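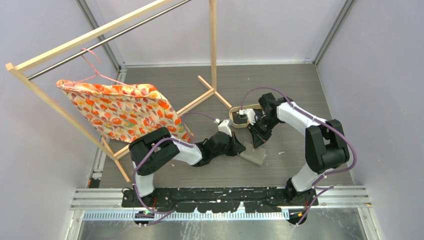 Ten years and you'll have one in the cupboard next to the hoover, my sister says, and it will do all the hanging up and never once complain about it. She has said this to me at Christmas, on the telephone, and again this morning while I was trying to eat my toast. I told her I'd believe it when it could find the other sock.

March 17, 2018. A slow, grey sort of day, and I have spent far too much of it thinking about washing. I did two loads before lunch, the sheets and then the shirts, and the whole time I was at it I kept asking myself what a machine would make of each bit. A shirt is no trouble to me, I've been hanging them up since I was tall enough to reach the rail, but when I tried to say out loud what my hands were doing I got as far as the collar and gave up. You give it a shake, you feel for the shoulder seam, you sort of know. And cloth never lies the same way twice! A pair of arms has to find the hanger, and then the cloth, and then get the one to stay on the other, and a bit of flowery cloth will bunch up on the wire for anybody.

At Galanis, where I did the pressing until November, they had a folding machine that cost more than my car, and it was a marvel with flat towels - over 200 an hour on a good run - but give it one fitted sheet and it sulked until somebody came and pulled the thing out by hand. I was usually the somebody. I was rather fond of it, all the same.

So my answer to her is not yet, though I would dearly like to be wrong, what with my shoulder. I'd let it start on the pillowcases.

Must ring Killska about the iron. Shirts still damp at the cuffs at nine o'clock, so I've left them up overnight.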